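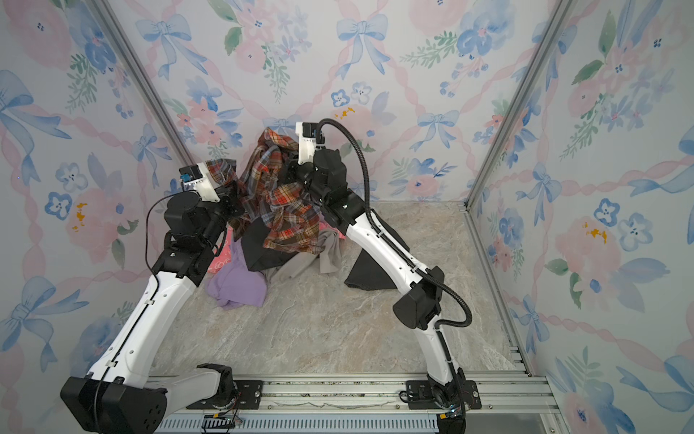 Can a machine do the laundry yet?
Parts of it. Washing and drying were solved decades ago. Sorting, handling and folding mixed garments are still research work, and no product we have tested does all three unattended.

Why are clothes harder than boxes?
A box keeps its shape when lifted. A shirt has a new outline every time it is gripped, and the controller must find a sleeve or a hem again before the next move. 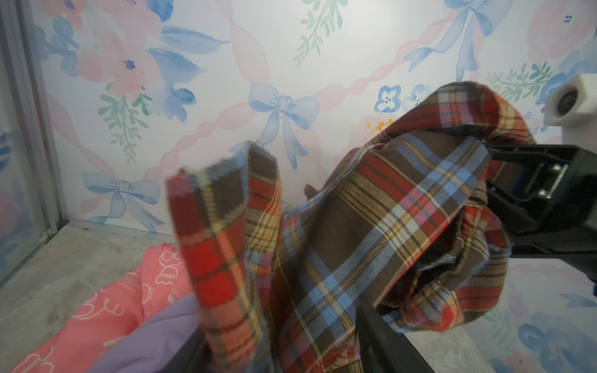 Govdale, 27/09/2018 — Entries from this point on were revised by Firouzeh Tehrani after the Nisell bench trials.

How quick is it?
The Kermani controller took a median of 66 seconds to separate one garment from a pile of 6. An adult needs a few seconds.

How often does it fail?
Of 793 logged grasps, 38 per cent had to be repeated. Taking hold of two layers at once was the most common fault. 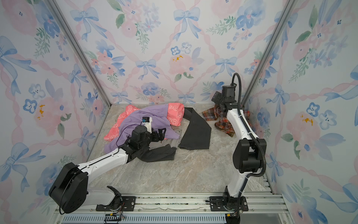 Two-arm cell with mixed garments on a marble-patterned floor.

Do two arms help?
With spreading and folding, yes. For picking up, one is usually enough, and the second adds collision checks to every move.

Does patterned fabric confuse the software?
Checks give the cameras plenty of detail to track, but a printed line can be mistaken for a fold. Plain black cloth is worse.
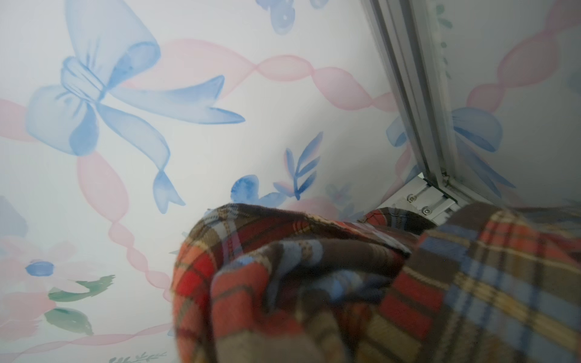 Plaid fabric at close range, wallpaper behind.

When will the next figures appear?
In October, with the Raletlow results. Folding times will be listed separately.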